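Vurkby Lab Reports Result in Two-Arm Garment Sorting

VURKBY, February — Researchers at Kiltine have released results from a study of how two robot arms can learn to handle piled clothing. The method, called Truso, was trained on 1,277 recorded attempts covering 12 types of garment.

Dark clothes on top of dark clothes are a known problem for camera-based systems, and much of the study deals with them.

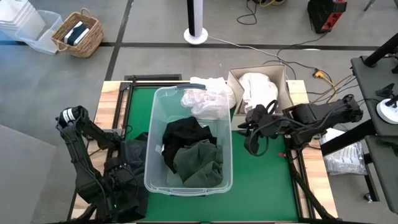
The two-arm station with clothing in and around a clear bin.

Truso chooses a grasp point from 2 camera views and updates it as the cloth moves. When the views disagree, the arms pause and the system plans again — a step earlier versions did not have. The team found that most remaining errors came from picking up two garments at once. 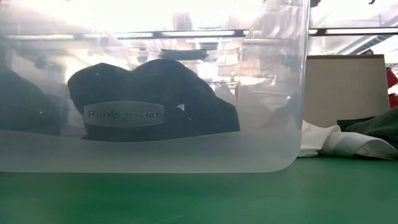

Cifuentes called the replanning step the most useful part of the work, and said the next test should be on clothing the system has never handled. Kiltine plans to begin that test this spring.

The report and the training recordings are available from Kiltine on request.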